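The Man Who Tidies Kitchens for a Living

Masaru Tamura has been putting other people's kitchens in order for 25 years, and when I sat down with him at his own table in Kudside he had already moved my coffee cup twice before he noticed he was doing it. He laughed and moved it back!

"People call me about the cupboards," he told me, pouring himself a refill, "and I say fine, we'll get to the cupboards, but first show me where you keep your fruit." It's the question he asks at every house, and it goes back to his first job, with a family of 8 in Skeltton who kept onions in one drawer, apples in another and lemons in the door of the fridge, where they dried up behind the mustard.

He likes a basket with holes in it, something light that you can rinse in the sink and set back on the counter (he has owned plenty of handsome bowls over the years, he says, and given most of them to his sister). "Fruit wants a bit of air. And you want to see it when you walk by, or you won't eat it. My wife thinks I talk about this too much, and she's probably right."

His friend Brijesh Rathore, who joined us halfway through the pot, remembers the June they cleared out a pantry together and found 24 jars of the same plum jam. "Masaru lined them up by date," he said. "I just wanted lunch."

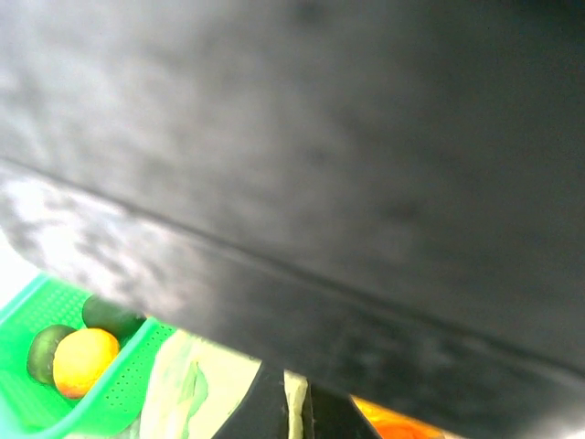
Yellow fruit in a green basket with perforated sides.

I asked Tamura what he would tell someone starting on a messy kitchen tonight, with no help and not much patience. He thought about it for a good while, turning his spoon over. "Do one counter," he said. "Wipe it, put the fruit back, and go to bed. The cupboards will still be there in the morning."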